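Notes from the Kultum comics fair, 9 October 2024

The fair fills two floors of the old Emard print works, and the doors opened late. I went straight to the back issues. Most boxes were priced fairly, and I found a 1980 issue of Folo that I had been after since March. It cost me 40 dollars – more than I wanted to pay, but the cover is clean.
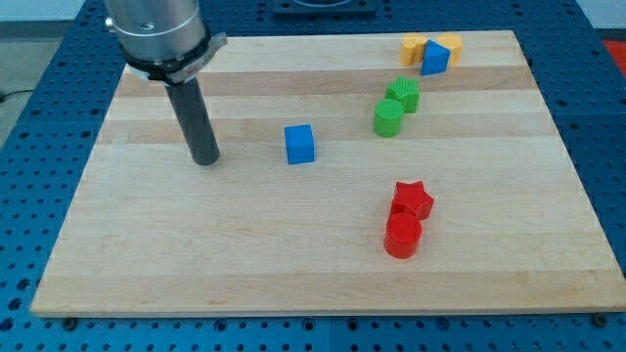

*Wooden board on a blue metal table, with a robot arm over it.*

Upstairs, Wendt had original pages out in plastic sleeves. You could see blue pencil under the ink on some of them. The inking talk ran 90 minutes and stuck mostly to brushes and paper, with a long detour on lettering. Seats were gone early, so I stood by the door.

Food was coffee and pretzels only. Parking is free behind the building.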